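**Foam tiles over a cold basement floor?**

**rbellamy_tarley** – 4 November 2019
We have 277 square feet of bare concrete and it's freezing underfoot. I'm looking at interlocking foam or the Nekberg carpet squares. Foam is cheaper. Has anyone had it down through a winter?
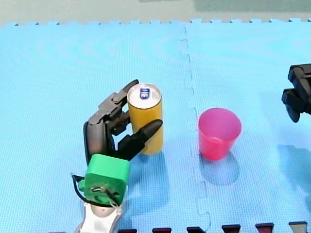
The carpet quote came to $563 with pad, more than I want to spend on a room we use for laundry and ping-pong.

**WSugden**
Foam is fine. Ours has been down seven years. Leave a gap at the walls – it grows a little in summer.

**cropper_fan**
Disagree. Foam on concrete traps moisture. I pulled mine up after three years and found mildew. Tape down a square of plastic for a few days and check under it first.

**WSugden**
Mildew means you had a damp slab. Carpet would have been worse.

**THeywood**
Both fair points. Light colors show dirt, and table legs leave dents.
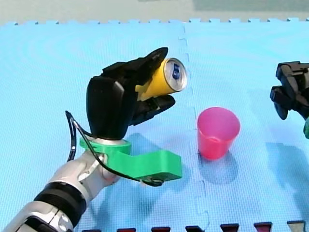
*Yellow can and pink cup on light blue foam tiles*

**rbellamy_tarley**
Thanks. Plastic goes down tonight. Does the tape matter on painted concrete?

**cropper_fan**
Duct tape, all four sides.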